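Visit to the Derholm workshop, Eridley

Members were received at the Derholm premises on the morning of 18 Oct 2019. The visit had been arranged in June, and was given over almost entirely to one cell, known on site as Tiner, and to the way it is kept in working order.

Tiner consists of two arms fixed to a common mounting at one side of a table. Each has its own gripper and its own cable, and the cables were the subject of most of the morning. Our hosts explained that the arms themselves had given little trouble. In the period covered by the log, which holds 2,003 entries, 28 faults were recorded, and the greater part were traced to cable that had been tied too tightly at the elbow. The present practice is to leave a generous loop at each joint and to fasten the cable to the forearm only where it lies flat.

Members were then taken through the service routine. After every 400 hours the power is removed, the gripper fingers are checked for play, and the screws in the forearm shells are tested by hand. Connectors at the wrist are drawn, cleaned and seated again – a task which the staff prefer to carry out in pairs. The arms are afterwards returned to their rest position and the zero points compared with the figures on the previous sheet.

The Giannakopoulos bench, where spare joints are stored and rebuilt, was seen only briefly owing to the time. Questions on the cost of replacement gearing were noted and will be answered in writing.

The party left at noon, after a period spent watching the cell with small items in an open box.
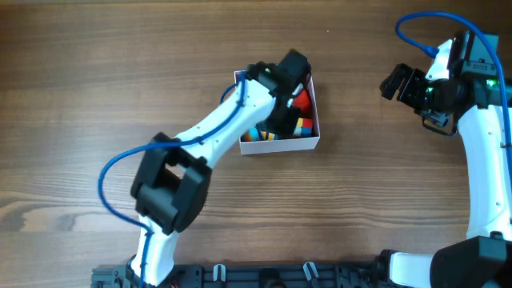
Giannakopoulos asked whether the 400-hour interval would still hold if the cell went over to double shifts, and suggested that the cable loops be looked at weekly in that case.

Related items
Visits programme: notes for members
Cable care on small arms
Report of the June meeting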